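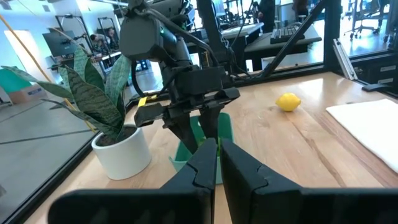
How often should a potted snake plant be watered indoors? Every two to four weeks in summer, once the soil has dried out all the way down, and less in winter.

OSLOW, Aug 28, 2022 - The Mandora garden supply store has revised its care sheet for indoor snake plants after a July in which more customers than usual brought in plants with soft or curling leaves. The new sheet went on the counter this weekend and replaces a version that told buyers to water once a week.

Staff at the store checked the plants that came in and found that most were standing in wet soil. Many had been kept in decorative pots with no drain hole. In such pots, water collects at the bottom, where the top of the soil gives no sign of it, and the roots begin to rot.

The sheet now tells owners to push a dry wooden stick to the bottom of the pot and leave it there for a few minutes. If it comes out dark or with soil stuck to it, the plant should wait. Owners of pots without a drain hole are advised to keep the plant in a plastic liner that can be lifted out and drained in the sink.

A second section covers kitchen tables and work surfaces, where many households keep a plant next to fruit and storage bins. Snake plant leaves are mildly toxic to cats and dogs if chewed, so the store asks pet owners to pick a higher spot. Lemons and other fruit can share the table with the plant. Dropped leaves should be picked up and thrown out.

Leaves that curl or turn thin may point to too little water as well as too much, and the sheet recommends the stick test before any change is made. A leaf that has gone soft at the base should be cut at soil level with a clean blade. Arching leaves need no treatment if they are firm.

Mandora has printed 986 copies. They are free at the store and at the Chávez nursery, which sells the same plants. A version for repotting is planned for next spring.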